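Trokow Guides > Data Recording > Contact Tasks > 4.3 Recording Press Demonstrations
Overview Set-Up Recording Review Export Support

4.3 Recording Press Demonstrations

Use this procedure to record examples of the arm pressing on a raised workpiece. Each example is saved as one episode. The Clollside trainer needs at least 250 accepted episodes per workpiece before a first training run.

Before you start, complete the force zero in section 4.2 and load the press profile in the Blackwood recorder.

1. Set the support blocks on the table. Place one under each end of the workpiece and one near the middle.

2. Lay the workpiece on the blocks. Push down by hand at each block. If the workpiece rocks, move the blocks and check again.

3. Bring the arm over the workpiece in guide mode and lower the gripper until the tip touches the top surface. 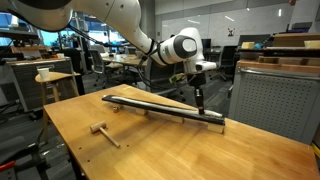

Figure 4-6. Tip in contact with the right half of the strip, strip raised on three wooden blocks.

4. Select Mark Contact. The recorder stores this pose as the reference for the session.

5. Raise the arm 70 mm and select Start Episode.

6. Guide the tip down to the workpiece, hold for 5 seconds, then raise it to the start height. Keep the motion steady – pauses on the way down are learned along with the press.

7. Select Stop Episode and enter a label: Good, Slip, or Missed. Do not delete failed attempts. The trainer uses Slip and Missed episodes as negative examples.

8. Move the contact point along the workpiece and repeat steps 5 to 7. Vary the spot from one episode to the next, including points between blocks.

CAUTION: Keep hands clear of the workpiece and blocks while an episode is running. Guide the arm by the upper grip area only.

NOTE: Hand tools may stay on the table if they are outside the arm's path. Leave them in the same place for a full session, or let the recorder know by selecting New Layout.

NOTE: A session file holds up to 896 episodes. When it is full, the recorder opens a new file and asks for a new contact mark. Repeat steps 3 and 4 before going on.

If the force trace stays flat during the hold, stop recording and go to section 4.7, Force Sensor Faults.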